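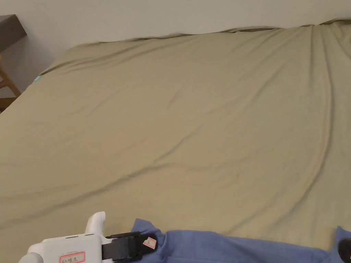 Rondamel Neighbors > Home & Laundry > Bedding

Search all topics Search

Fitted sheet goes on fine but never looks flat, what am I doing wrong?

Posted by nyanda_jo, January

Okay, I feel a little silly asking this because I've been making beds for most of my adult life, but here goes. We moved to Stasdale in the fall and finally bought a big bed, and with it I got a new fitted sheet in a sort of khaki olive color that I love. It goes on without a fight. All the corners reach, it doesn't pop off at night, no complaints there. But every single time I put it on I get these long diagonal wrinkles running across the whole thing, and one long fold down the right side near the edge of the mattress. I smooth them with my hands and they just go somewhere else!

The other thing is the head end. The bed has no headboard, it's pushed right up to the wall, and the sheet always ends up in a bunchy little ridge back there, higher on one side than the other. I can't really get behind the mattress to fix it without hauling the bed out, and the nightstand is in the way on the left, so I mostly kneel in the middle and poke at it.

I wash it warm and dry it on regular with the towels. The sheet is cotton as far as I know, I threw the packaging out. Is it too big? Do I need to iron it (please say no)? I've seen people talk about sheet straps too but I don't want to buy a gadget if I'm simply putting the thing on wrong. My sister thinks I got the wrong size and should send it back, but I've already washed it three or four times so that ship has sailed.

Jerome Lumanlan

Please don't iron it! I mean you can, but you'll be standing there forever and it'll be creased again by the time you get it to the bed.

I did the beds at a guesthouse in Nyanda for a few years and diagonal wrinkles were the thing I got scolded for the most, so I have opinions. A diagonal crease nearly always means the sheet is on a little bit twisted. One corner seam is sitting right on the corner of the mattress and the opposite one has slid over a few inches, and the fabric gets pulled on a slant between them. It'll still reach everywhere, so you think it's on right. Go around and look at where the corner seams are. They should run straight down the corners of the mattress, top to bottom. If one's drifted onto the side, that's the one to redo.

The order I use is: head corner on the far side, then the foot corner diagonally across from it, then the other two. Before you do the last one, tuck the long sides under with your hand flat, palm up, and pull toward yourself as you go. Then do the last corner. If you do both head corners first and then drag it down to the foot (which is how my mother did it and how I did it for years) any slack you had ends up wherever it wants.

The long fold on the right sounds to me like plain extra fabric. Some sheets are cut for a really deep mattress and if yours is thinner there's just more sheet than bed. That's not a reason to send it back. Lift the mattress edge in the middle of that side, pull the extra underneath as far as it'll go, and let the weight of the mattress hold it. Do it from the middle out to the corners.

For the ridge at the wall you really do have to pull the bed out. I know. But you only need enough room to get an arm down, 3 inches is plenty for me. Get the elastic properly under at the head, then push the bed back slowly. If you shove it back hard, the mattress slides on the base, hits the wall and rucks the sheet up again, and I'd bet that's where half of your ridge is coming from. If you move the nightstand first it goes a lot quicker.

Also, quit drying it with the towels. Towels take ages and the sheet rolls itself into a rope around them and gets baked like that. Dry it by itself, take it out while it's a tiny bit damp and put it straight on the bed. It will finish drying on there with the window open, and the pull of the elastic gets out most of the small wrinkles for you. Leave the blankets off until it's dry all the way.

bedbugger78

Mine looks like that too and I just put a comforter over it. Who's looking

Posted by Tilly in Irkico

Jerome's way is good, and I'd add one thing. Look for the tag! On most of my fitted sheets there's a little tag sewn in near a corner, and once you work out which corner it belongs on you can stop guessing which way is the long way. Different makers put it in different places, so figure it out once with yours and then remember "tag goes bottom right" or whatever it turns out to be. On a big bed the length and width can be so close that you can get the sheet on sideways and it'll sort of fit, with slack one way and strain the other. I did this for an entire winter.

I did buy the straps, the kind that clip on under the corners. They're okay. They helped with a slippery mattress pad I used to have, but they made the twisting worse when I clipped them unevenly, and crawling under there every laundry day got old. I'd try the damp sheet thing first.

nyanda_jo

Moved the nightstand, pulled the bed out, and yep, one head seam was way over on the side. Redid it in Jerome's order. There's still a crease through the middle but it's so much better! Will try drying it without the towels next wash.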